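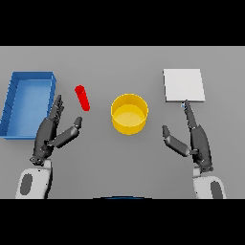

4 min read

Our district rewrote its gifted identification procedure over the spring, and I spent most of July reading the drafts. I coordinate testing for the elementary buildings in Rerkbridge, so the part that concerned me was the universal screener: who takes it, when, and what happens to the score afterward. These are my notes on the cutoff, which takes up one paragraph of the new procedure and generated most of the mail.

Under the old procedure a student was tested if a teacher or parent asked. Under the new one every second grader takes a short reasoning test in the fall. In the first year that came to 1759 students. The test is the Prinel, a nonverbal form given in groups, scored against age norms with a mean of 100. A student above the cutoff goes on to a full individual evaluation. A student below it does not, unless someone files a referral.

The difficulty is measurement error. Any group screener given once, in one sitting, to seven-year-olds will produce scores that move when the test is given again. Students near the line are the ones affected. If the screening cutoff is set at the same level as the final identification cutoff, a fair share of the students who would have qualified on the full evaluation will never reach it. This has been understood for a long time and is still the most common setup I see in district handbooks.

The fix is to set the screening cutoff lower than the identification cutoff and accept more evaluations. The first draft did the opposite. It kept both lines in the same place to hold down cost, and added a teacher rating scale as a second gate. Two gates that must both be passed will always admit fewer students than either gate alone. A student has to be lucky twice.

Ghazal Mazandarani, who runs the evaluation side, worked through the numbers using the old referral files. Her memo made the case for an "or" rule: a student advances on the screener or on the rating scale. The second draft adopted it. The third draft took it out again. The version that passed has the "or" rule for the screener and ratings, with the lower cutoff, and a note that the arrangement will be reviewed after the second cohort.

I have two remaining objections. The first is about norms. The procedure uses national norms for every building, and our buildings differ a great deal. With local norms, each school would look for the students who are most likely to be underserved by the regular lessons in that school, which is the question a service program should be asking. The stated reason for national norms is portability: a student who transfers keeps the label. I think portability matters less than fit, but I can see why a parent would disagree.

The second is about the rating scale. We use the Jalali, which has separate sections for learning, creativity and motivation. The form is reasonable. The way we use it is less so, as the procedure adds the sections into one total. A child who rates very high in creativity and average in motivation ends up in the middle. The manual reports the sections separately — I would have left them that way. Prys Prosser raised the same point in the public comments and got a one-line reply.

Raters also need training. A teacher who has filled out the scale for one class has no reference point outside that class, and leniency varies from room to room. We have an hour of training on the calendar in September. It should be longer, and it should come with rated samples that the group discusses before anyone scores a real student.
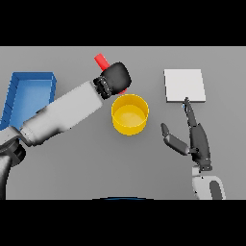
Can a parent still ask for testing if the child scored below the screening cutoff?

A parent can file a written referral with the building office at any point in the school year, and the screener score cannot be used as the only ground for turning it down.

The next set of notes will cover what we offer the students once they are identified. The procedure is thinner there. The pull-out math group is described in detail and everything else is listed as "differentiation in the regular classroom," with no minimum time and no named person responsible for it. I have asked for the schedule templates and will post what I can when they come back.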